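Home Minutes Projects Tool Sign-Up Shop Rules Contact

Momoleck Shared Workshop
Build group minutes, March
Project: Wurnier two-hand sorting rig

Present: Yetunde Onuoha (chair), Guoqing Tian, Ayodele Garba, Sota Hirose, Tamunoemi Akpan (minutes)

Started at 6:40 p.m. in the back bay.

1. Last month's minutes

Accepted with one fix. The spare bearings went to Sota, not Guoqing, and Sota would like it known that he has them and they are in his car.

2. Where the build stands

Yetunde opened by saying she is thrilled with the month, and the rest of us agreed loudly enough that the lathe people looked over. We have two hand-held grippers that open and close smoothly, a table to work on, and a logging program that no longer quits when a cable gets bumped. In January we had a shoebox of printed parts and an argument about screws!

Guoqing went over the linkage change. The old one had a dead spot just before the jaws closed, so you squeezed and squeezed and then got everything at once. He moved the pivot 6 mm back and shortened the trigger arm. Everyone took a turn and the difference is wonderful — you can feel the jaw move with your finger all the way in. Ayodele asked whether the shorter arm would tire people's hands. Guoqing thinks it might for long stretches and will print a version with a longer trigger so we can compare the two side by side.

The name Wurnier stays. Sota put forward Ojo again and it was again voted down, though Ojo will be used for the program that plays back the recordings, so he was pleased.

3. Fingertips

Most of the evening went here. Ayodele is running the fingertip work and brought the print log. The current tips are solid wedges with flat inner faces and screw holes on top so they can be swapped without taking the arm apart. He tried three infill settings and likes the densest one, which costs 70 minutes a pair on the small printer. Sota said that was fine by him as long as they're started before dinner and don't hold up the sign-up sheet.

Tamunoemi asked for the tips to be swapped as pairs only, with the pair number scratched into the underside. Last month we had an old left tip running against a new right one and lost an evening blaming the linkage. Agreed.

Grip surface: bare plastic slides on anything glossy. Options raised were a thin rubber sheet, a brushed-on coating, or printing shallow grooves. Yetunde has rubber sheet left over from her drawer liners and will cut a few pieces. Ayodele will do the grooves. We'll skip the coating until someone reads the label and finds out if it's okay to use indoors. 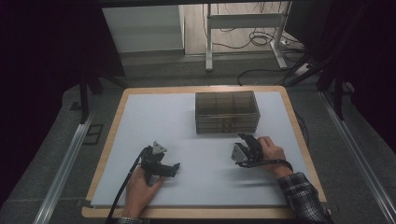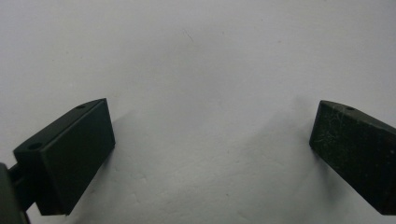
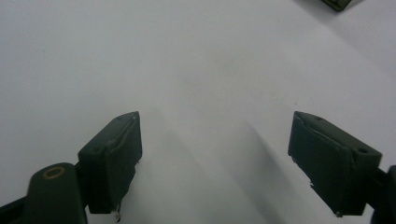
Can the fingertips be changed without recalibrating the whole gripper?

For tips of the same length, just close the jaws fully and reset the zero in the program. A longer or shorter tip changes where the jaws meet, so that one needs the full open-and-close routine before you record anything.

4. Test tasks

We need a first set of tasks that are easy enough to be encouraging and hard enough to teach us something. Ideas that went on the whiteboard:

- picking up a single M4 nut and dropping it in the correct compartment
- opening a lid with one hand while the other holds the box steady
- passing a marker from left to right
- folding a shop rag in half

Guoqing argued for the nut. Yetunde argued for the lid, since two hands are the whole reason for building two grippers. After some back and forth we're doing the lid first and the nut second, and the rag waits until the grip surface is sorted out. Sota offered to be first on the lid and said he'd been practicing at home with a pair of salad tongs. He demonstrated. It was very good.

Target is 40 clean runs of the lid task before the next meeting, split however people like. A run is clean if the lid goes from fully shut to fully open and the box stays on the table. Runs where the box slides get kept too, in their own folder, and Ayodele would love people to write a few words on what went wrong.

5. Cables

Short item, strong feelings. Cables should leave the gripper toward your elbow and be clipped to something before they reach the floor. Tamunoemi has a bag of hook-and-loop ties and will leave it on the parts shelf. Please put them back. Guoqing is looking at a lighter cable for both hands, as the present one has a bit of spring in it and you feel it at the wrist when you reach across. He has found one from Comesska that looks promising and will bring a short length to try before we buy the full amount.

6. Money

Balance in the project envelope is $606. Ayodele asked for a new roll of filament and Guoqing asked for the cable if the sample works out. Both approved. Sota asked for a second small printer. Not approved, but everybody wants one and it goes on the list for the fall.

7. Open shop night

Momoleck has asked each group to put something on a table for visitors. Yetunde wants people to be able to hold a gripper and try it themselves, kids included. General delight at this. We'll need a printed card with simple instructions, a bin of things that are safe to drop, and one of us standing there the whole time. Tamunoemi will write the card. Sota is on the bin. Spare fingertips should be ready in advance, because they will get chewed up.

8. Actions

Guoqing: long-trigger version, cable sample
Ayodele: grooved tips, pair numbers, filament order
Yetunde: rubber pieces, confirm our table for open night
Sota: bring in the bearings, first lid runs, drop bin
Tamunoemi: hook-and-loop ties, visitor card, these minutes

9. Anything else

Ayodele asked if we could publish the part files now or wait until the tips settle down. Most of us lean toward now, with a note saying the tips will change. Guoqing wants to clean up the drawings first and asked for until the next meeting. Fine with all.

Sota asked who has the long 2.5 mm hex key. Still missing. It has green tape on the handle.

Closed at 8:55 p.m. A few people stayed on for lid practice.

Contact the build group at the front desk | © Momoleck Shared Workshop | Back to top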